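Open Lab Afternoon at Wurkosmont: Frequently Asked Questions

Visitor information for the manipulation lab, second floor, Hornari building. Updated in June.

What is shown during the open afternoon?

Two stations are running. Station A covers hand-held demonstration recording, in which an operator performs a task with a pair of grippers held in the hands. Station B covers playback and review of recorded sessions on a large monitor. The robot cell next door can be viewed through the window but is not part of the tour.

When does it start, and how long does a visit take?

Doors open at 1:00 p.m. and the last group goes in at 4:15 p.m. A full visit takes 40 minutes, split evenly between the two stations. Groups are limited to 14 people. Larger parties are divided at the front desk.

Do I need to register?

Yes. Use the form on the visitor page or reply to the invitation. Walk-ins are admitted if a group has space. School groups should register under one name and give the number of students.

What does the operator do at Station A?

The operator works at a table with small household and workshop items and carries out short two-handed tasks: opening and closing containers, sorting parts, passing an object from one gripper to the other. Each attempt is recorded as one episode. An episode is kept if the task was completed and the position data has no gaps. Everything else is marked and set aside – failed attempts are stored separately and are not deleted.

How are the grippers held?

One in each hand, by the handle, with the jaws pointed toward the work. The operator's forearms stay free. The cables are routed on the outer side of each hand to keep them out of the space between the jaws. Most people adapt to the grip within a few minutes, although fine work with small parts takes longer.
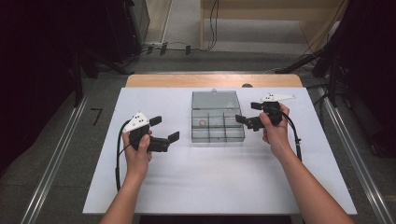 Station A: the two grippers face each other across a clear compartment box.

Why use hand-held grippers when the lab has robot arms?

Speed and cost. An operator with hand-held grippers finishes a sorting task much faster than the same operator driving an arm remotely, and no arm is tied up in the process. The drawback is that a person can reach poses that an arm cannot. Every episode is therefore checked against the arm's joint limits before it is used for training.

How many episodes have been recorded so far?

The compartment box set holds 1,151 episodes at the time of writing. It covers seven tasks, of which lid opening is the most heavily represented. Part placement is still thin and will be the focus through the summer.

Can visitors try the grippers?

Yes, at the end of the Station A segment, one person at a time. Visitor attempts are not recorded. Remove bracelets and large rings first, and do not put fingers between the jaws. Children under 12 may try with an adult standing beside them.

Is there a risk of injury?

The risk at Station A is low. The main hazards are pinching and tripping. Cables run along the floor behind the work area, so visitors are asked to remain on the near side of the table and follow the guide when moving between stations.

May I take photos or video?

Photos are allowed at both stations. Please do not use flash at Station A while an episode is being recorded, as it can disturb the tracking. Video is fine at Station B only.

Is the data available?

Part of it. The Higuchi subset can be requested for academic use through the contact form. Data recorded under the Trustasport project is not shared outside the partner group.

Is the lab accessible?

There is an elevator at the east entrance. The Station A floor is carpeted and level. Seating is available at Station B; if you need a chair at Station A, note it on the form.

Who do I contact with technical questions?

Natsumi Matsuda runs Station A and takes questions after the last group. Questions sent in advance through the form are forwarded to her and answered by e-mail, normally within the same week.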